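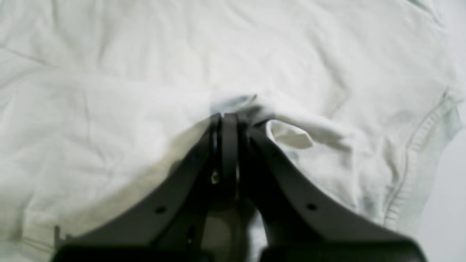 27 January 2020
By the Tremblay home desk

I own far too many white tops, and every one of them comes out of the basket looking like a used napkin. Back in September I bought a $5 folding guide from Prullier, swore I'd use it, and then went right on shoving everything in the drawer.

So this month I gave in and started over — smooth it out flat with your palms, work from the middle, chase the creases to the edges. Two minutes a shirt if you're slow like me! The wrinkles that won't budge can wait for the iron (or for company).

What I don't do anymore is leave the heap till tomorrow. White cotton holds a crease like a grudge. 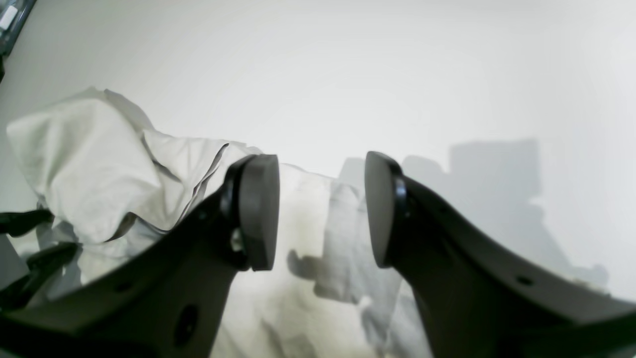

Where the pile goes next

I keep mine on the low shelf, stacked with the folds facing out.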